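The case against the dedicated snack table
Filed under: break areas, June

Every office fit-out plan I review has a line for a "refreshment surface," and most of them are too large. My position is that a small table, cleared on a schedule, does the job better. 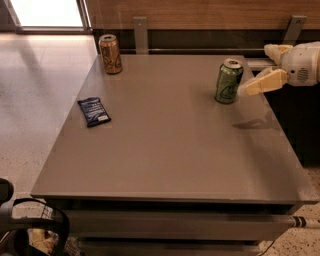
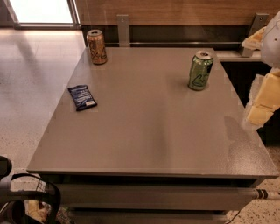
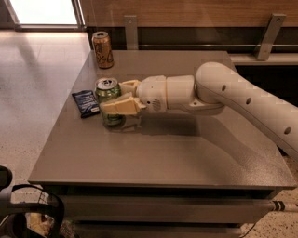
Break tables fail through slow accumulation. At Boateng, where I assessed 20 break areas across 5 floors, the pattern was constant: items left at the edges stayed longest. A can set down in the middle gets moved the first time a person needs the space. A can near a back corner, like the gold-and-brown one, is in no one's way and can sit there until evening. The dark blue packet is a weaker case - it lies flat and takes up little room, so it reads as part of the surface.

The usual remedy is a bigger table. Porer specifies this in its planning guide, and I think it is a mistake. More surface means more edge, and more edge means more storage for things that belong in a bin. Eltlow went the other way and replaced its long counters with small units. Its cleaning log recorded 128 abandoned items in the month before the change. The following month's total was some 20 lower, with the same headcount of 400.

That is a modest result, and I would not claim more for it. Kemo tried signs instead and dropped them. My recommendation is one small table per area, a recycling bin within arm's reach, and a full clear at 4 p.m.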